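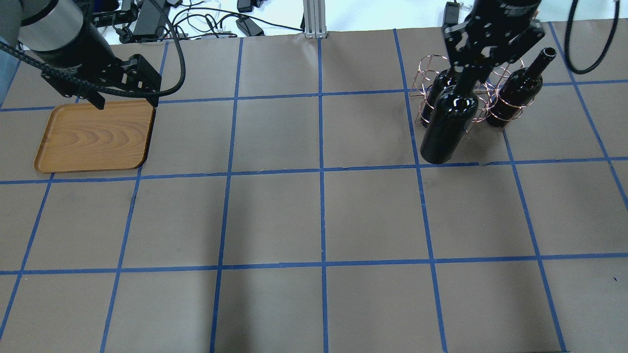 Mistow Home Buyers' Club - Talks Team

Speaker notes: What to ask before you make an offer on a condo
Speaker: Ecaterina Surdu
Running time: 30 minutes, then questions

Start on time even if people are still finding seats. Say hello, mention that the handout has the same headings as the talk, and ask people to hold their questions unless they can't follow something.

Opening

I sold houses for years before I sold my first condo, and I got that first one wrong. My buyers loved the kitchen. They asked about the stove, the closets and the parking space. They didn't ask about the roof, and neither did I. Five months after closing they got a letter saying every owner in the building had to pay toward a new one.

So tonight is mostly about paper. I'll say a little on walking through the unit at the end, but you can do that part without me.

What you are buying

You own the inside of the unit. You share the rest with the other owners: the roof, the halls, the elevator if there is one, the boiler, the ground outside. The exact line is in the declaration, and it differs from building to building. Windows are the usual argument. In some buildings the owner replaces them, in others the association does. Balconies are the same. Read that section before you fall in love with a balcony.

(Pause. Someone always asks about pipes. Short answer: pipes that serve only your unit are usually yours, pipes in the shared walls usually aren't. Check the declaration.)

Monthly dues

Use the Jakance Street listing for this part. Two-bedroom, third floor, dues of $489 a month. Ask the room if that is high or low. Let a few people answer.

You can't tell from the number. At Jakance Street the dues cover heat, water, trash and the insurance on the building. Kaja Lukoševičius showed me a place across town last spring with much lower dues, and the owner paid for heat separately and had a parking bill on top. Add it all up for a full year before you compare two places.

Also ask when the dues last went up. If they haven't moved in a long time, find out how the building has been paying for repairs.
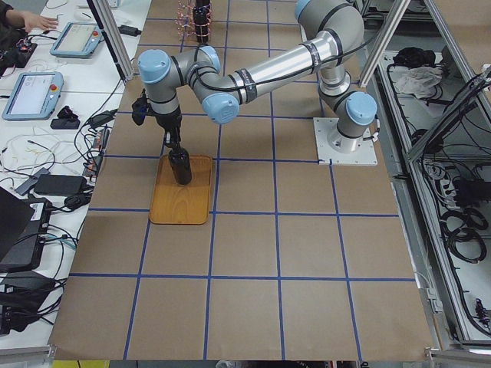 Ask for the last two annual budgets and put them side by side. You don't need to be an accountant. Look at the insurance line first, then repairs, then whatever is marked as legal fees. If legal fees jumped, ask what the dispute is. It may be small. It may also be with the builder, and some lenders will not touch a building while that is going on.

The reserve fund

This is the savings account for big jobs. Ask how much is in it and ask for the reserve study, if there is one. The study lists the roof, the paving, the boiler and so on, with a guess at how many years each has left and what it will cost.

Veltell is the building I use here. It has 50 units. The owners there voted for a special assessment of $1,115 per unit to repair the front steps and the drains. Tudor Ghiță bought in Veltell just before that vote, and the assessment was in the meeting minutes he had been sent. He says I can tell people that. He hadn't opened the file.

Special assessments aren't always bad news. A building that has just paid for its roof may be a better buy than one that has put it off. What matters is who pays if the vote comes between your offer and your closing. Have your agent write that into the offer.
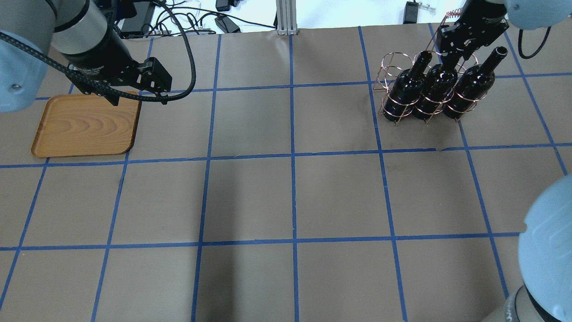
Minutes are dull and you should read them anyway. Get a year's worth at least. Look for anything that comes up at meeting after meeting: a leak on the same side of the building, noise, an elevator that keeps stopping. Note who is behind on dues, if the minutes give a total. If a lot of owners are behind, your lender may care about it too.

Rules

Pets, rentals, short stays, flooring, grills, work trucks in the lot. Go through these fast unless the room is interested. The one to slow down on is rentals. Some buildings cap how many units can be rented at once. If you think you may move for work and keep the place, ask if the cap is already full and how the waiting list runs.

Flooring next. Plenty of buildings require carpet or a sound pad over a certain share of the floor. If your plan is to pull up the carpet, find out first.
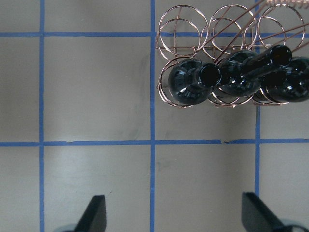

4 min read

The walk-through

Go twice, once in the evening. Run the taps and the shower. Stand still in the bedroom and listen. Look at the ceiling near outside walls and under the bathroom above. Then walk the shared parts - the basement, the mail area, the back stairs - and see how they are kept.

Hire an inspector even though it is a condo. Ask if the inspector will look at the roof and the boiler room, and get permission from the manager ahead of time.

Questions

Lucian Ciobanu will carry the microphone. Repeat each question before answering. Don't give legal advice. For loan questions, point people to Luminița Vlad at the back table, who also has the spare handouts and the sign-up sheet for the March session on closing costs.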